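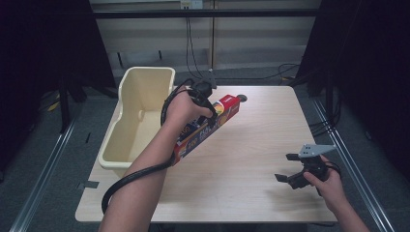 Kirstin Baxter has run the email program at Korville, a mail-order homewares retailer, for six years. When she took over, the company was sending to its whole list every morning at 6 a.m., whether it had anything to say or not. Last August she cut that to two emails a week, and a fair few people in the building thought she had lost her mind.

"We were measuring how much we sent," she says. "The monthly report had a line for volume, and if the line went up everyone was pleased. There wasn't a line for how many people had stopped opening."

She went looking for that second number herself. It took her most of a winter, working between other jobs, to pull three years of records out of the old mailing software and match them to orders. A large share of the list had not opened anything in more than 18 months. Those addresses were still being mailed daily, and the mailbox providers had begun to treat Korville's messages accordingly.

"Our regular customers were finding us in the spam folder. People who had bought a kettle from us the month before. One lady rang up to ask if we'd gone out of business."

The fix was done in stages. Baxter and her colleague Anathi Adams, who looks after the customer database, first set aside everyone who had been silent for a year and a half. Those people got two plain messages asking if they wanted to stay. If they didn't click, they came off.

Adams says the hardest part was agreeing on what counted as active. "Opens aren't reliable any more. A lot of mail programs load the images on their own, so it looks like somebody has read it. We ended up using clicks and purchases, and visits to the site when the person was logged in. We argued over the visits for weeks."

They settled on a rule that any one of the three within 200 days kept a person on the main list. Baxter wanted a shorter window. Adams pointed out that plenty of Korville customers buy once a year, before Christmas, and would be dropped every spring.

"She was right about that," Baxter says. "I'd have thrown away half our November."

The next job was the content. Under the old schedule, the same template went out every day with a new product slotted in at the top. Adaeze Ekwueme joined as a copywriter and was asked to sort the archive into emails that had earned something and emails that hadn't. She read 164 of them and made notes on each one.

"The discount ones did well for a day and then there'd be a dip," Ekwueme says. "The ones that did steady business were quite dull, to be truthful. How to get tea stains out of a mug. Which size of roasting pan fits a small oven. People kept those and came back to them weeks later."

Korville now sends one email of that sort early in the week and one with products in it later on. Subject lines are kept short and say what's inside. Ekwueme has stopped using countdown timers altogether, and first names in subject lines went as well, after a run of messages addressed to customers in capital letters because that was how they had filled in the form.

Not all of it has worked. A preference page, where readers could choose their favourite topics, took two months to build, and in its first season 105 people used it. Baxter still has it up but doesn't promote it. A welcome series of seven emails was cut to three when it became clear that most new subscribers who were going to buy had done so by the third.

She is also careful about what she claims for the smaller list. Revenue from email fell in the first month. It was back where it started by the fourth, and has been a bit higher since, but the company also changed its delivery charges in that period and she can't separate the two.

"I get asked for a percentage. I don't have one I'd put my name to. Complaints are down, and I can see we're landing in the inbox again. That I can show you."

Her advice to smaller businesses is to start with the cleanup before paying for any new software. She suggests setting aside 30 minutes a week to look at who has gone silent, and keeping the unsubscribe link somewhere easy to find.

"If they can't find it they'll hit the spam button, and that costs you a lot more than one reader."

Text messages are next on the list. Adams is working out how to ask for consent properly, and Baxter expects to try it with a small group of repeat customers, for delivery updates only.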